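Why does a fan make you feel cooler?

Hot day in July. You switch on the big floor fan and ahhh – better. So the fan makes cold air, right?

Nope! A fan doesn't make the air cold at all. Put a thermometer in a shut room, run the fan for 60 minutes, then look. Same number. Maybe a tiny bit higher, becuase the motor gets warm.

So what's going on? Two things.

First, your body is warm and it heats up the air right next to your skin. Like a thin blanket you can't see. The fan pushes that blanket away and new air comes in.

Second – sweat. Sweat dries off your skin and takes heat with it. Moving air dries it faster. More drying, more cooling.

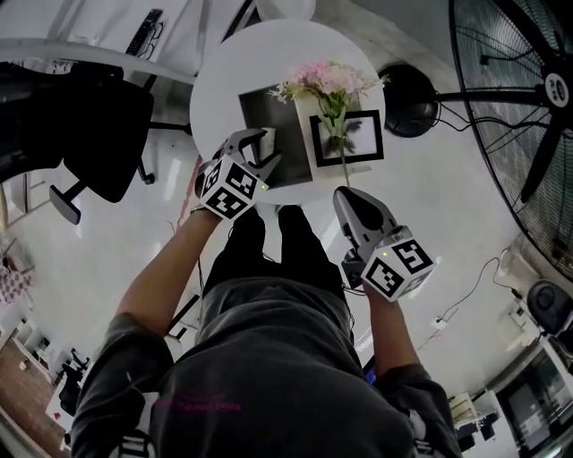 Now the parts. The blades are tilted, so when they spin they shove air forward. The motor sits behind the middle bit. The wire grille lets air through but keeps fingers out (never poke anything in there, not even a pencil). The base is wide and flat so the whole thing dosen't tip over. And the cable brings the electricity.

What about flowers in a vase? Or a picture frame? Do they feel cooler too? A frame doesn't sweat, so no. Flowers lose water through their leaves, and a breeze can make them lose it quicker. Check the vase!

Try it – wet the back of one hand, leave the other dry. Hold both in front of the fan, 17 seconds. Which one feels colder?

Rezaul Sheikh's class tried it with warm water too. Still felt cold! Write down what you get.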